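Robotics club, practice room notebook
August, 4:30 pm
Entry by Wenceslao Godoy

Second week on the simulator. We are still using the Melnyk arm model with the stock gripper. The real arm stays in its case until the pick task runs clean in the sim, so everything below is simulated.

Changed the episode length from 600 steps to 1000. The short limit was ending runs while the arm was still on its way to the object, and those were being scored as misses. Reran the batch of 30 with the new limit. 6 failed. Four of those were the gripper closing too early, and the other two hit the joint limit at the elbow and stayed there until time ran out.

Seed 1067 is one of the elbow ones. I ran it three times and got the same result each time, so it is a good one to debug with. Left it loaded in the living room map.

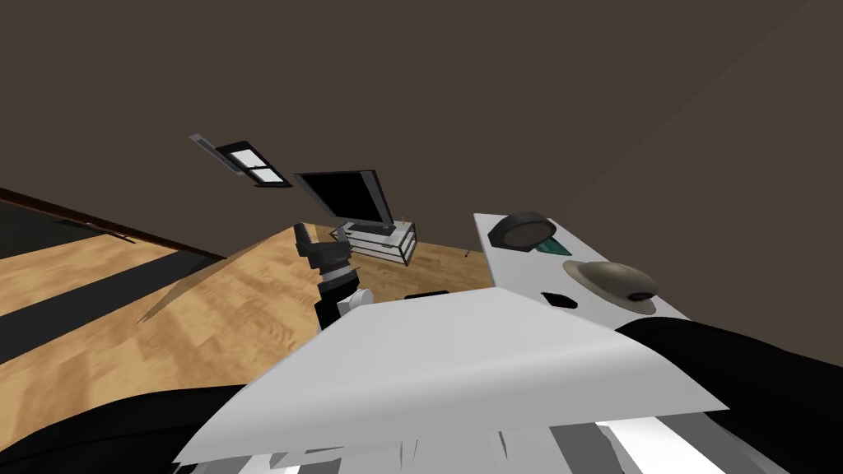

The elbow limit in our config file does not match the one in the Melnyk sheet. Ours is tighter. I think it was copied over from the Banum arm last spring when we moved the project. Have not changed it yet, want someone else to read the sheet first.

Early closing is a separate problem. The close command goes out on distance alone. Try adding a check on gripper angle before it fires.

To do next time:
Fix elbow limit, rerun 1067 first, then the full 30
Angle check on the close command
Save the logs under the Morno folder, the desktop one is full
Ask whether the regional rules count a dropped object as a retry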